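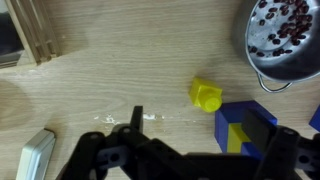 # Chapter 4: Setting Fees for a Home Child Care Business

In Chapter 3 you listed the costs of opening a home child care business. Most of those costs come up once. You buy the gates, the cots, and the first aid kit, you pay for the inspection, and you open. This chapter deals with the costs that come back every month and with the fees that have to cover them.

Many new providers choose a fee by calling two or three other homes nearby and picking a number in the middle. This tells you what parents in the area are used to paying. It tells you very little about your own costs. The provider across town may own her house outright, or share one with a sister who pays half the heating bill. Her fee can be right for her and too low for you.

By the end of the chapter you should be able to:

- sort your monthly costs into fixed costs and costs per child
- work out the lowest fee that covers your costs at a given enrollment
- explain what happens to that fee when a child leaves
- write a fee policy that parents can read in a few minutes

**Key terms:** fixed cost, cost per child, break-even fee, enrollment, holding fee, owner's pay

## 4.1 Two Kinds of Cost

A **fixed cost** is one that stays the same however many children you care for. Liability insurance is a fixed cost. So is the license, and so is the part of your rent or mortgage that you assign to the business. If a child leaves in the middle of March, the insurance bill for April doesn't go down.

A **cost per child** rises each time you enroll a child and falls each time one leaves. Food is the largest of these for most providers. Wipes, paper goods, and art supplies belong here too.

Some costs are hard to place. Electricity goes up a little with each child, but much of the bill would be there anyway. For the work in this chapter, treat utilities as fixed. The error is small, and the arithmetic is easier to check.

Play materials cause more confusion. A new set of large building bricks is bought once and used for years by every child who comes through the house, so it's best to set aside a flat amount each month for toys and replacements and list that amount with the fixed costs. Crayons, glue, and paint get used up. List them per child. 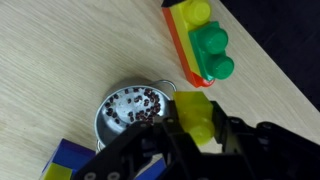

Furniture works the same way as toys. Set aside a small amount each month, and when a chair breaks or a high chair strap wears out, the money is already there. Providers who skip this step tend to pay for replacements out of the grocery money, and then the food records stop making sense.

### Owner's pay

Your own pay is a cost of the business. Beginners often leave it out and plan to live on whatever is left at the end of the month. In a good month this works. In a month with two sick children and a broken dishwasher there may be nothing left, and you will have worked full time for free.

Decide on an amount and write it down, even if it's low at first. In the example that follows, owner's pay is left out so that you can see how the other costs behave. We add it back in Section 4.3.

## 4.2 Finding the Break-Even Fee

The **break-even fee** is the monthly fee per child that covers your costs exactly, with nothing left over. You find it in three steps:

1. Add up your fixed costs for one month.
2. Multiply the cost per child by the number of children enrolled, and add the result to your fixed costs.
3. Divide the total by the number of children enrolled.

Zuweira Aryee runs a child care home on Akolgo Street in Larndale. Her fixed costs come to $1,038 a month. Her cost per child is $61 a month, which is low because the families send lunch from home and she provides only snacks. She has 4 children enrolled.

| | Amount |
|---|---|
| Fixed costs | $1,038.00 |
| Cost per child × 4 | $244.00 |
| Total monthly cost | $1,282.00 |
| Break-even fee per child | $320.50 |

Now suppose one family moves away and another child starts kindergarten. Enrollment falls to 2.

| | Amount |
|---|---|
| Fixed costs | $1,038.00 |
| Cost per child × 2 | $122.00 |
| Total monthly cost | $1,160.00 |
| Break-even fee per child | $580.00 |

Enrollment has dropped by half, but the total cost has dropped by only $122. The fixed costs are now shared between two families. Aryee can't send those families a bill for $580 when they were paying much less the month before. She has to fill the open places, draw on savings, or find some fixed cost that can be cut.

For this reason, base your fee on the enrollment you expect over a whole year, including the slow months. In Larndale, as in many towns, children leave for school at the end of August and the places may stay open into October. A fee worked out on a full house in May won't carry you through September.

**Check your work.** Multiply the break-even fee by the number of children. The answer should match your total monthly cost. If it's off by a few cents, you rounded too early.

### Practice 4.2

Senyo Opoku and Kekeli Addo are opening a child care home together. They expect the same fixed costs as Aryee, but they plan to serve a hot lunch.

1. Which of the two kinds of cost will be higher for them than for Aryee?
2. Opoku wants to list the food costs as fixed, on the grounds that he shops once a week no matter what. Explain why this would give a misleading break-even fee.
3. Addo suggests using the highest enrollment their license allows in the calculation. What would have to be true all year for the resulting fee to cover their costs?

Keep your answers. You will need them in Section 4.3, where owner's pay is added to both budgets.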